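Student Work > Second Year > Materials and Society > Project Reports

We use cookies to remember your settings and count visits. Accept / Manage

Where do the soft toys go? Donation and disposal of plush toys in one suburb

September 1, 2024
By a second year student, Materials and Society

Background

Started this because of my aunt's garage. Two garbage bags of stuffed animals, kids grown up, op shop wouldn't take them, couldn't face putting them in the bin. They'd been there for years. I figured other households had the same bags, and that somebody must have written about it, and mostly they haven't. Lots of reading available on clothing. Toys get a paragraph at the end, usually under "other textiles".

So the question was pretty simple. When a household in Ulley wants to get rid of plush toys, what are the options, who says yes, and what stops people using them?

Ulley was picked because I live there and could do it on foot. One main street, two op shops, a library, the council depot out past the oval. Not typical of anything in particular and I don't claim it is.

What I did

Short survey, paper, left at the library and the laundromat on Desmet Street. 19 came back filled in properly. A few more had only the first page done (my fault, printed it double-sided and didn't say "please turn over"). Those were left out.

Also went into both op shops and asked the person on the counter what they accept, phoned the council waste line, and phoned a mattress and cushion recycler called Undent, who were very nice about it considering.

Then did a take-apart. Bought 12 second-hand plush toys from a market stall, unpicked them at the kitchen table, sorted what came out by material and weighed it. Kitchen scales, so small parts are not accurate. I say more about that under problems.

The survey

Of the 19, 16 had plush toys at home that no one played with any more. Bigger than I expected but the survey was called "Old soft toys?" so of course the people who picked it up had old soft toys. Should of called it something else.

Where they're kept: top of the wardrobe, under the bed, garage, parents' house. One person wrote "car boot, since last November, on the way to the op shop". A couple wrote that they'd tried to donate and been turned away. Nobody mentioned the council.

The reasons for keeping were the best part and I didn't leave enough room for them, people wrote up the margins. Mostly it was feeling bad. Faces came up again and again — "it's got a face, I can't put it in the bin". One person turns them face down before closing the bag. Another said she'd be fine giving them to a child she could see but not to "a big pile somewhere". Two people wanted them kept for grandchildren who don't exist yet.

What I take from this is that storage isn't laziness. People are waiting for a destination they think is good enough. That matters for the second half because most of the real destinations are not that.

The op shops

First shop: no plush at all. Policy came in a while back after a bag with moths in it got into the clothing. There's a sign but it's behind the door when the door's open, which is all day.

Second shop: yes if clean, tags on, no batteries, no sewn repairs. The tag rule suprised me. Apparently without the sewn-in label they can't tell the filling or where it was made, and their head office wants that. Most people I know cut the tags off on day one. So a much-loved toy fails nearly automatically and the ones which pass are the ones that were never touched.

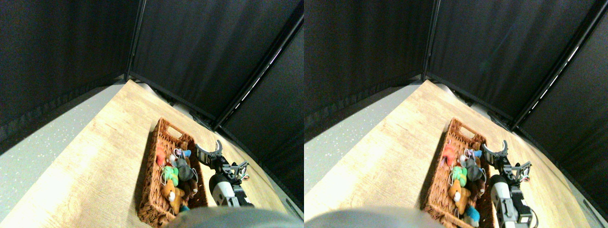
Display turned out to matter as much as the rules. The second shop puts everything in a deep steel cage by the books and the toys at the bottom get squashed flat, and the counter person said those ones never sell, they just get colder looking. Small plush does much better in a woven basket on a table, where a kid can reach in and pull something out without an adult getting involved. The market stall does it that way and had a turnover the shop would love. Small ones only, though. Anything bear sized and up tips the basket or hides the rest. The stallholder's trick is to keep it full, top it up from underneath the table, because once it's half empty people think it's been picked over.

I suggested a basket to the second shop. They said they'd think about it. Haven't been back.

Council and recycler

Council line was short. Plush goes in general waste. Not in the recycling bin, not in the textile bank (fill contaminates the fibre stream, their words), not in hard rubbish unless it's "furniture sized". I asked if anyone measured how much of it there was. No, comes under mixed household textile.

Undent take foam and spring products only. Polyester fill is recyclable in theory, they said, but someone has to open each toy by hand, get the eyes and squeakers and voice boxes out, and check for pellets. The labour costs more than the fibre is worth. Would need a machine that can cope with every shape of toy. They didn't know of one in this state.

The vet on Hokance Road will take flat ones for the recovery cages as long as the eyes have been cut off. Found this out from a survey sheet, not from any website. Best lead in the whole project and it came in last.

Take-apart results

All 12 had polyester fill, or what the label called polyester fibres. Outer was mostly polyester pile, one had a cotton backing. Other contents: plastic eyes with locking washers, plastic pellets in the feet or bum, a rattle, one dead music unit with button cells still in it. The button cells bother me. The toy was old and the battery door had been sewn inside with no opening at all, so nobody buying it second hand would know. I taped the cells and dropped them at the battery tube in the library.

Eyes were the hard bit. Washers don't come off, you have to cut round them, and you lose a disc of fabric each time. Average unpicking went from slow to ok once I stopped trying to save the outer.

By weight fill was the biggest share in the larger toys and pellets in the small ones. I've left the table out of this version, the columns wouldn't line up, it's in the hard copy appendix.

One thing I tried after: washed fill in a pillowcase, dried on the line, restuffed a floor cushion. Worked fine. A bit lumpy in one corner. That's a home use and not a system, but it's more than the council could offer.

Problems with the project

Small sample, self-selected, one suburb. Survey title was leading. Kitchen scales only go in whole grams so anything like an eye is basically a guess. Op shop answers came from whoever was on that day and another person might say different. Didn't speak to any charity that sends goods overseas, ran out of time, and that's probably where a fair bit ends up.

Also I asked about "children's toys" in question four and at least one adult was annoyed, fair enough, it was her own bear.

What I'd recomend

Op shops to put the tag rule somewhere people can read it before they drive over. Same with the no plush rule — move the sign.

Council to list plush by name on the A to Z page. It goes from "pizza boxes" to "polystyrene" at the moment.

A drop point at the library for vets and shelters, eyes off, with a pair of scissors on a string or something. The vet would collect once a month if there was enough. I'd run it for one term and weigh what comes in, on better scales.

And makers should stop sewing batteries in with no way to get at them. That's a bigger job than this report.

Aunt's bags: one toy kept, the rest unpicked or gone to the vet. She wanted to know which ones. I had a list.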